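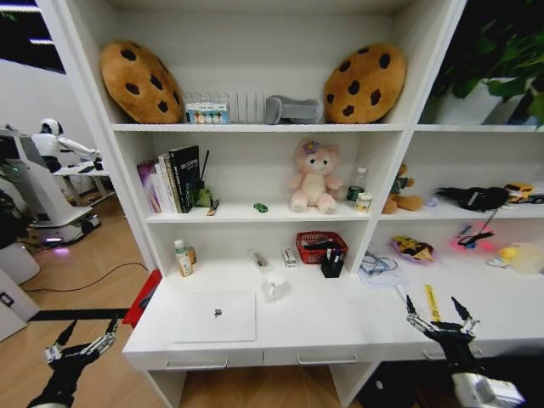
Chapter 3. Showing the Task

Textbooks > Gadar Manipulation Course > Chapter 3
6/18/22 - Þórarinn Þrastardóttir

A demonstration is a recorded run of the task, guided by hand or by remote control. Record at 30 samples per second.
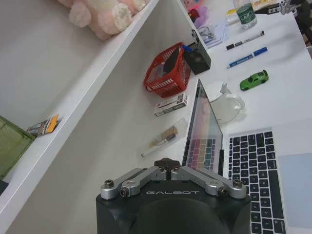 Fig. 3.1 Wrist view, linkages spread over a desk.

Approach with the fingers open - closing comes later.

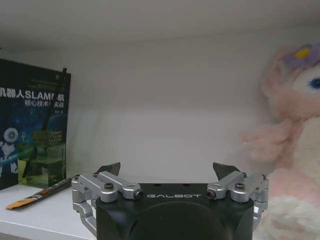 Cetby Department of Applied Robotics

Cluttered shelves leave little clearance, so the operator slows down.

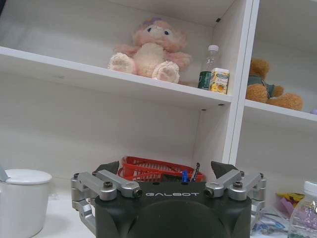

Slow runs are kept. Section 3.1 compares 20 of them with 57 faster ones.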